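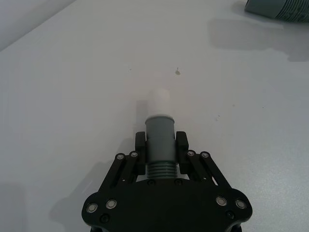
Waromum — peças cilíndricas de bancada
Ficha do conjunto, versão 2
Última revisão: 2/2/25

Resumo
O conjunto reúne registros de peças cilíndricas pequenas, manuseadas na vertical sobre tampo branco liso. São mais de 3.800 imagens, distribuídas em 161 sessões. Inclui corpos lisos, corpos com trecho roscado e peças compostas, como corpo cinza com tubo branco saindo do topo.

Estrutura
sessoes/ — uma pasta por sessão
pecas.csv — cadastro das peças
notas.txt — observações de bancada, sem formato fixo

Campos de pecas.csv
id_peca: inteiro, não reutilizado após descarte
cor_corpo: cor predominante do corpo
cor_tubo: vazio quando não há tubo
rosca: sim, nao ou parcial
colar: sim quando há lábio circular na base do tubo
orientacao: vertical ou deitada

Convenções
A cor é anotada a olho, sem cartela. Cinza-claro e cinza entram como um único valor em cor_corpo; a diferença entre borda e corpo vai para notas.txt. "Parcial" indica rosca encoberta em parte na imagem. O campo não informa passo nem diâmetro.

Limitações
O tampo branco reduz o contraste dos tubos brancos, e as máscaras dessas peças têm contorno menos confiável. Na sessão 330 — a numeração não é contínua — falta o campo colar. Não há medidas em milímetros nem identificação de material.

Manutenção
Cadastro: Silvana Barbosa
Revisão dos rótulos: Macario Cuevas
Correções devem citar id_peca e sessão. Pedidos sem esses dois dados ficam parados na fila.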